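4. Setting Up the Work Table

The Flosetden table set ships with the top and legs in separate cartons. Move both cartons to the place where the table will stand before you open them.

1. Lay the top face down on a blanket or on flattened carton board.
2. Fit one leg at each corner and turn the bolts by hand until they stop.
3. Tighten all the bolts with the 8 mm key.
4. With a second person, turn the table over and set it on its feet. Lift by the top, never by the legs.

Caution: The top weighs nearly 87 pounds. Do not lift it alone.

Choose a spot with even light from overhead. Keep doorways and steps clear so that people carrying bags or boxes can get past anyone who is working.
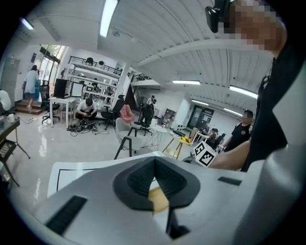 Once the table is standing, check it for rocking. Press down on each corner in turn. If a corner drops, turn the foot under it counterclockwise until the table is steady.

5. Lock the feet with the thin nuts.
6. Wipe the top with a damp cloth and let it dry before you lay paper on it.

Note: Paper left on a damp top can stick and mark the finish. See Section 6 for stain removal.

Caution: Do not load the table past 245 pounds.

Check the bolts again after the first week of use. Replacement feet are sold in pairs under part number 91.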